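Binta Chukwu's Slow Machines

How not to buy a robot, part 2

I have wanted a home robot since I was nine, and in July I finally had the money for one, or for part of one, or for the cardboard box one comes in. I made a spreadsheet. I am a person who makes a spreadsheet before buying a toaster, so you can imagine the state of this thing by the end of the month. It had tabs. One of the tabs was only there to keep track of the other tabs.

The row at the top was the Halteris arm, at 1299 dollars. That is a lot of money for something that can't reach the floor from my kitchen counter. It is also the cheapest thing on the list that can hold an apple, and I had decided early on that holding an apple was the bar.

What the price leaves out: the base it rolls on, the battery, the charger for the battery, a spare gripper pad (they wear), and the cable, which is sold separately by people who should be ashamed of themselves. Add a computer that doesn't wheeze. Add shipping. By the time I got to the bottom of the column I had started rounding down to protect my feelings.

So I did the thing everyone on the Tolska forum tells you to do, and which I had ignored for weeks on the grounds that it sounded boring. I downloaded a simulator and spent some time in a pretend house before spending real money on a real arm.
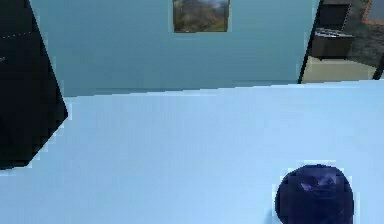
The simulator is called Tincombe and it costs nothing, which put it in a very strong position on the spreadsheet. It comes with furnished rooms and a list of chores. You pick the robot, you pick the chore, and then you sit there with a cup of coffee and find out what you were about to waste your savings on.

I gave it 72 runs over two weeks of evenings. The plan was to try every chore I had been daydreaming about and put a dollar figure next to each one. Picking things up in the bedroom was first, as my own bedroom is the reason I want a robot at all. 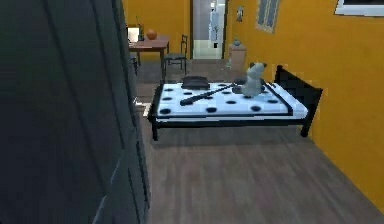 The bedroom. Better furnished than mine, apart from the baseball bat.

The bedroom taught me about doors. I had a line in the budget for the arm and a line for the base and no line whatsoever for the fact that a wardrobe door, once open, takes up a great deal of the world. A camera mounted low sees the door. A camera mounted high sees over more of the clutter but wants a mast, and the mast wants a heavier base, and the heavier base wants the bigger battery. I added three rows and went to bed.

It also taught me about beds. If you want something lifted off a mattress, look at the reach figure in the brochure, then look at how wide a mattress is, then close the brochure.

The kitchen went onto the spreadsheet next. Everybody's demo video is set in a kitchen, with one cup on a bare counter, and the cup is always facing the right way. I wanted to see what happened with a counter that looked more like a counter.
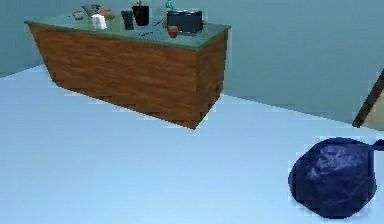 Binta Chukwu

I should explain the two columns I ended up with, as they're the only useful part of the spreadsheet. The first is "things I want it to do." The second is "things I'd need to buy before it could." For a counter with a toaster-sized lump on it and a plant and a knife or whatever else is lying around, the second column gets long. You want a wrist camera. You want a better gripper than the stock one, and the one everybody likes is made by Diệp and is backordered. You want the soft pads for fruit and the stiff ones for everything else, and then you want some way of swapping them that isn't you, standing there, swapping them.

Bags are their own problem. A bag has no idea what shape it is. I priced a bigger gripper purely on account of bags, stared at the number, and decided that I can carry my own trash.

Then there's the matter of getting from room to room. I had always pictured the robot gliding. In the budget, gliding is wheels, and wheels come in a kind that can manage the join between two floors and a kind that is in my price range.
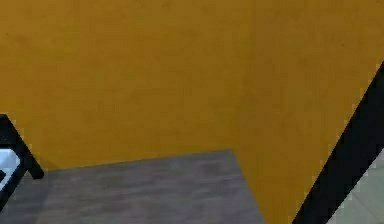

Wood-look flooring, pale tile, and a great deal of mustard wall.

I spent one whole evening on floors. My apartment has a metal strip between the hall and the kitchen that I've tripped over myself, so I'm not going to be smug about what a set of small casters would make of it. The larger wheels are in the sheet now, in yellow, which in my system means "probably yes, after a raise."

Where that leaves me: the arm stays at the top, the mast is gone, and the fancy gripper waits until it exists in a warehouse somewhere. I've cut the total to 70 percent of what it was in July, mostly by deleting dreams. The bedroom is off the list entirely. The apple is still on it.

If you've bought the larger wheels, leave a comment and tell me whether they mark up the floor. I rent.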